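11 November 2024
Tove Lund

Re: [sim-manip] lever task, reset poses

Jalen Esposito wrote:
> We reran the Keria policy on the lever task with your randomised
> lighting and lost a good part of the success rate. Joystick and
> button tasks hardly moved. Is the start pose fixed in your runs,
> or do you sample it?

Jalen,

Sampled, but narrowly. The arm starts folded, gripper open and clear of the console, and we add up to 2 degrees of noise per joint. Console yaw is drawn separately. All 40 evaluation episodes use the same seed list, so your numbers and ours should be comparable if you load the list before the scene and not after it.

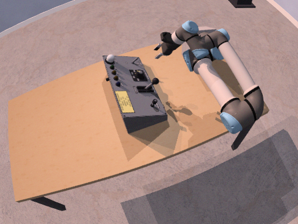

Fig. 1. Lever task in simulation, gripper open, no contact with the console.

On lighting – I suspect the shadows. With the lamp behind the arm, the gripper's shadow lands on the table beside the console, and the policy seems to treat that dark edge as part of the box. Jaruwan masked the shadows in 2 of the failed episodes and the approach went back to normal. That is too few to claim anything.

Could you send the wrist trajectories for your failures? I would like to see whether the error is there before the fingers close or only during the pull. The June logs don't separate the two phases.

Tove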